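Merdale Hardware Forum > Desktops and Workstations > Memory, boards and power
Thread: Mixed DIMMs in an old desktop, and whether to lay the case down
Page 1 of 1

plinthcap
Posted April 15, 2020
I'm refurbishing an older black desktop for a relative who does spreadsheets and email. Green board, full-size power supply, drive bays at the front. The listing described it as a Masstead office unit. It has 2 GB in it and I'd like to get it to something usable before I put an operating system on it.

I have a bag of salvaged modules. Same generation according to the labels, same position for the notch, but different makers and different coloured circuit boards. One is blue. The machine powers up with the original module and gives a continuous beep with the blue one, whether it's alone or alongside the original. I've tried two slots.

Questions. Does a mixed set matter at this age of board? Is the continuous beep the module or the seating? I've been working with the tower upright on the desk and reaching in from the side.

ohmsweetohm
Reply 1
Circuit board colour means nothing. It's solder mask. Read the label for capacity, rank, speed and voltage, and check whether the blue one is registered or ECC. Salvage bags are full of server memory that fits the slot in an office board and will never start in it.

Continuous beep on most boards of that period is "no usable memory found". It doesn't distinguish between a dead module, an incompatible one and one that's 2 mm out of its slot.

fernhill_bench
Reply 2
Before you buy anything, lay the case on its side and reseat. Working upright, you're pushing sideways against a board that's held by standoffs, and you can't see whether both ends have gone down. On its side with the interior facing up, you push straight down and the standoffs do what they're for.

Order I use:

Mains lead out, power button held for 10 seconds.
Case flat, open side up.
Latches fully open at whichever ends have them.
Match the notch to the key before any pressure goes on.
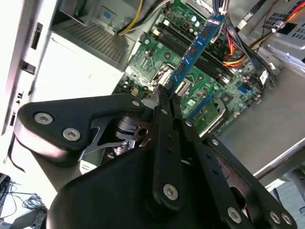 Keep the module parallel to the slot the whole way down. The usual fault is one end entering early, after which the module pivots and the far end rides on the plastic. Press at both ends over the slot, never in the middle of the circuit board, and don't put a fingertip on the memory chips. The latches should come up by themselves. If you have to close them by hand, the module isn't home.

plinthcap
Reply 3
It's an unbuffered module going by the label, no ECC. Same voltage as the original. Speed grade is one step faster.

I'll lay it down tonight. The desk is laminate so I assume that's fine for static.

ohmsweetohm
Reply 4
A faster module will normally drop to the slower speed. That isn't your beep.

On static: clip a wrist strap to bare metal on the chassis. The desk surface is secondary.

tin_snips_ab
Reply 5
I disagree with laying the case down as a general rule. Older towers with a heavy aftermarket cooler, yes. A standard office machine with a low heatsink, no benefit. I've done hundreds upright in a school board workshop and the failure rate is in the contacts, not the angle. Clean the edge contacts with isopropyl and a lint-free cloth and try it again before rearranging the furniture.

fernhill_bench
Reply 6
Doing hundreds is the reason you can do it upright. Someone doing their second one can't feel the difference between a latch stopping and a contact row stopping.

Agreed on the isopropyl. No pencil erasers, whatever the older guides say. The abrasive takes the plating off and leaves crumbs in the slot.

tin_snips_ab
Reply 7
Fair point about feel. I still think the advice is over-sold. Gravity contributes nothing at the forces involved.

slowcapacitor
Reply 8
It's visibility and not gravity. With the side open to the ceiling you can put a lamp directly over the slots and see both latches without moving your head. You can also see what's in the slot. I've pulled lint, a staple and a piece of label backing out of empty DIMM slots.

Which slots is the original poster using? If the board has 4 and they're paired, the position matters. Some boards won't start with a single module unless it's in the first slot of the first channel. The numbering is often printed on the board beside the slots in very small type. It doesn't always run in the order you'd expect, and on some boards slot 1 is the one furthest from the processor.

plinthcap
Reply 9
Laid it down. Results:

Original module, first slot: starts.
Blue module, first slot: starts. First time it has done so.
Blue module, second slot, alone: continuous beep.
Both modules, first and second slots: continuous beep.

So the blue module works and I suspect the second slot. I'd been putting the blue one in the second slot and the one beside it and never in the first.

slowcapacitor
Reply 10
Put the original alone in the second slot. If that beeps as well, it's either the slot or a board that insists on the first being filled, and you need the service manual to tell those apart. Then try the pair in first and third.

fernhill_bench
Reply 11
Also look at what's around the slots while you have the case flat. Drive cables in these cases like to lie across the memory latches, and a latch that's leaning on a cable doesn't close properly. I fold the bundle back toward the drive bays and hold it there with a hook-and-loop strap. Stidero sells short ones in a pack of 10, or cut down a long one.

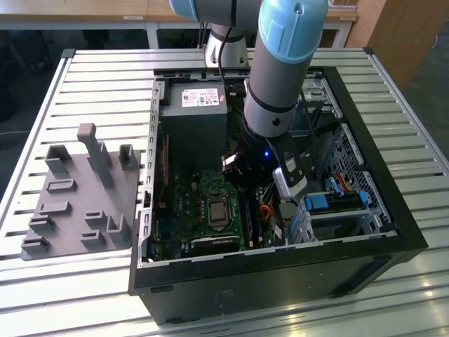 Anything with a ribbon or a rigid connector gets lowered in at the angle it wants to sit at. Forcing it square first and turning it afterwards puts the load on the header pins. Bent pins on a drive header are a worse evening than a bad DIMM slot.

While you're in there, read the rating on the power supply label. You'll want the 12 V figure if the relative ever asks for a graphics card.

tin_snips_ab
Reply 12
A relative who does spreadsheets isn't going to ask for a graphics card.

Agree on the cables, though. Half of the "dead slot" machines we got back had a latch held open by something.

ohmsweetohm
Reply 13
If it does come down to first and third with two modules, run a full memory test before installing anything. One complete pass at minimum, overnight is better. Mixed sets on these boards will start cleanly and then throw errors at the top of the address range once the machine warms up. If you get errors, slow the memory one step in setup before you blame either module.

plinthcap
Reply 14
Update. Original alone in the second slot: continuous beep. Blue in first, original in third: starts, full capacity reported. There was a cable under the latch of the second slot, which I've moved. The slot still beeps, so I've put a bit of paper tape over it and written "no" on the tape.

Memory test has been running for 30 minutes with no errors. Leaving it on overnight.

slowcapacitor
Reply 15
Make sure the tape is clear of the airflow from the processor fan. Paper tape dries out and ends up in the heatsink. Kneževič's old board-repair notes, pinned at the top of this section, have a page on inspecting slot contacts with a loupe if you want to find out what's wrong with it. One lifted contact is common and can sometimes be eased back.

tin_snips_ab
Reply 16
Don't ease anything back on a working machine. You have two good slots and enough memory. Close it up.

plinthcap
Reply 17
Test finished overnight, no errors. Not touching the slot. I'll replace the clock battery while the side is off, then put the panel on and stand it up again.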